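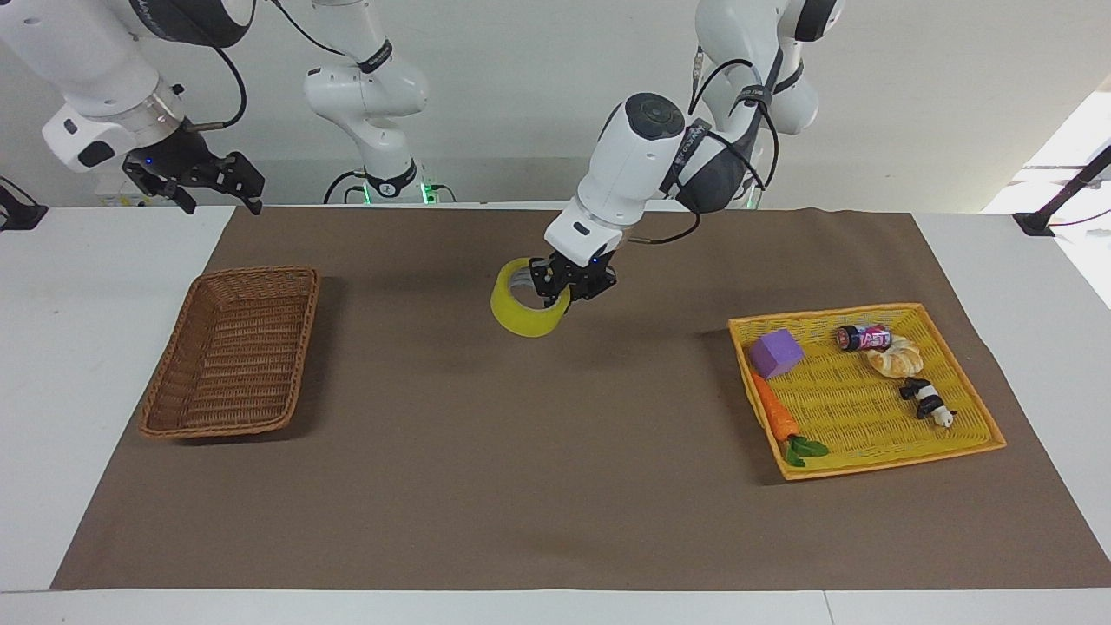 The lights at Flotmont are too low for doubles, a reader wrote in response to our last piece on badminton halls, and anyone who plays a high serve there loses the shuttle for half a second on the way down. The reader had played three league matches in the old layout and did not plan to go back.

I went to the hall's open day in May with that complaint in mind. The layout has changed. The courts have been turned so that they run across the building, and the lights now hang between them in long rows instead of over the middle of each one. I played doubles on two of the courts and lost sight of the shuttle once, near the side door, when someone propped it open and the daylight came in. With the door shut it was fine. The ceiling is the same height as before, so very high clears from the back still come close to the beams on the court by the stairs.

The hall opened in 2000 as a general sports building and has been used mostly for badminton for the past several seasons. There are six courts. On the open day five were in use for visitors and the last one was kept for the stringing demonstration and a table of used rackets. The floor is green sprung vinyl laid over the original wood, with tape lines for a basketball court still showing faintly at one end. The grip was good all morning and got a little dusty after lunch.

Doors opened at nine. Parking is behind the building, on gravel, and the lot was full by ten. After that people were parking along the road toward Geswood, which is a ten-minute walk with no sidewalk for the first stretch. The bus from Iston stops across from the main entrance. I would take it next time.

Juniors had the courts until noon. They were split by age, with the youngest playing over a lowered net and using larger, slower shuttles. The coaches ran short games to seven points and moved everyone along one court after each game, winners and losers alike. It kept the lines short. Several of the older juniors from Iston had come with their own coach and stayed on to practice doubles rotation after their session was supposed to be over, which pushed the start of adult play back to half past twelve.

The adult session was open to anybody with indoor shoes. Levels were mixed and the pegboard system took some getting used to. You put your peg in a slot, wait for four to fill up, and take the next free court. Stronger players mostly ended up with each other by the middle of the afternoon. My best game was against a pair from Geswood who served low every single time and took the return early at the net. We lost 21-17.

The stringing demonstration was run by Sung, a small shop that does the work for the clubs in the area. It started at two and was better attended than the coaching talk. The stringer put a full set of strings in a racket from start to finish, and took questions throughout. Most of them were about tension. The advice given to club players was to go lower than they think they need, and to cut out broken strings right away so the head does not warp. Sung also took rackets for repair on the day and promised them back at the hall by the following week.

The club goes through 2000 shuttles in a season, feather and nylon together, according to a sheet pinned up at the front desk. Nylon is used for juniors and the casual evenings, feather for matches and the top practice group. Used feather shuttles are kept in a bin by the storeroom and handed out for drills.

Locker rooms are small but clean. The showers on the men's side had hot water, with weak pressure. There is one drinking fountain, next to the bleachers, and a counter that sold coffee, sandwiches and bananas until about three, when the sandwiches ran out. Seating covers one side of the hall only, and from the top row you can see the four nearest courts properly.

Casual evenings are open to nonmembers, who pay at the desk. League players need to join before the fall season, and forms can be picked up at the hall or at the Sung shop in Iston. Bring a sweater if you are going to watch. The side door gets opened a lot.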